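How to trace a relative's Second World War service

If you've got a shoebox of letters and a half-remembered family story, you already have enough to get going. I've been helping people in the Hastley history group with this for years and I still get a buzz every time a service number turns up!

Start with what the family knows. Write down the full name (middle names matter enormously), date and place of birth, and next of kin at enlistment. Ring the oldest cousin you can find. Akosua Addo rang hers one evening in June and came away with a unit name, two nicknames and the address of a boarding house.

Next, look for the service number. It's often on the back of a medal, on the rim, or in the top corner of a letter home. Once you've got it, search the national archives catalogue by number as well as by name, as spellings wander all over the place.

Order the full service file if it hasn't been digitised. Mine ran to 59 pages and I read it in one sitting, with the tea going cold. Expect plenty of abbreviations. Keep a running list in the back of your notebook and you'll be reading them fluently by page 8.

Now for my favourite part, the unit war diary. The personal file tells you where your relative was posted, and the diary tells you what the unit did there day by day: weather, rations, movements, the lot. Match the dates side by side in a simple table with three columns for date, file entry and diary entry.

Scan as you go. Use 400 dpi for letters and go higher for small photos. Name each scan with the surname, year and source, and keep a second copy somewhere other than your own house.

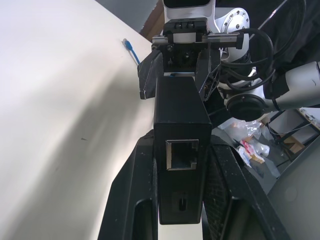
Ethernet port on the front, with USB-C lower down.

Finally, write it up, even if it's only a couple of pages. Put your sources at the bottom and mark anything you're guessing at. Then send it round the family, and watch the next lot of photos come out of the cupboards!

Thanks to Prasanna Selvanayagam for checking the section on war diaries.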